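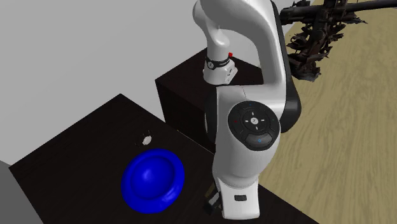 Kanokwan Chareonsuk wrote in after the March issue to ask whether a crash in simulation really deserves to be called a safety matter, given that the worst that can happen is a few wasted hours and a grumpy morning. Fair question! Kanokwan also wondered if I was going to own up to the Skerotico business or just let it slide past in the small print.

So, owning up it is. Skerotico is the bit of code that sits between our planner and the arm and decides whether a move is allowed. If the arm pushes on something harder than it should, Skerotico is meant to stop it dead and hold. We've been giving it a good workout on the simulated furniture set, with the arm reaching across to the cabinet and back, because we want it solid before it goes anywhere near the real arm at Mundau.

I set off a batch of 128 runs one evening, went home and had my tea, feeling quite pleased with myself. Next morning the summary was all green. Lovely. Then I looked at the force log, and in 8 of those runs the arm had leaned into the cabinet top and simply carried on leaning. No stop or warning, and every one of them marked as a pass.

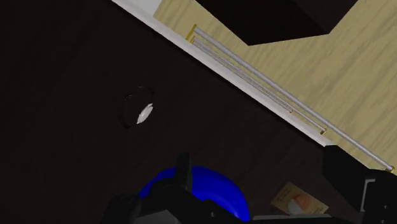

The trouble was in how Skerotico listens for contact. It reads the force at the wrist and ignores anything that lasts less than a set time, so that a bit of jitter doesn't halt everything, and the timer starts again whenever the reading dips. I'd never given that reset a second thought. But when the gripper comes in low over the wood, with that little card lying right beside the black finger, there's a lot of tiny on-off touching and the reading bounces up and down like mad. Each bounce put the timer back to nought. The arm could have pressed there until lunchtime and Skerotico would still have been waiting politely for a nice steady push.

What bothers me more is the green summary. The pass check only asked whether a stop had been raised, and if there was no stop, it called the run good. I wrote that check (in a hurry, before my holiday) and then I trusted it for five months. A person with their hand under the gripper would have had every right to be cross with me. That's my answer to Kanokwan, by the way – the simulated cabinet doesn't mind being squashed, but the same code was next in line for a machine that people stand beside.

Ratanaporn has since swapped the reset for a slow leak, so short touches add up instead of being forgotten, and there's now a flat limit on top that stops the arm straight away whatever the timer thinks. The pass check reads the force log itself. I've rerun the 8 bad ones and all of them stop where they should. Three of the runs that used to be fine now stop too early, annoyingly, usually on the way down to the cabinet, and I'm still picking through those.
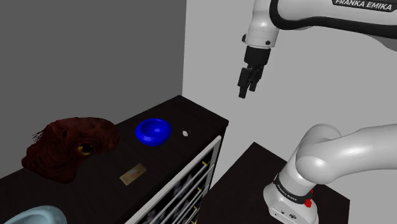

Gripper up and clear, between the cabinet and the arm's own table.

Until the early stops are sorted, the move to Mundau is on hold. If you use the copy of Skerotico that went out with Plulau, please take the new one, and please don't rely on old green summaries – open the force log and look for long, bumpy stretches near a surface. Send me anything odd, even if you think it's your own mistake. I'd especially like logs from anyone running with a heavier gripper than ours.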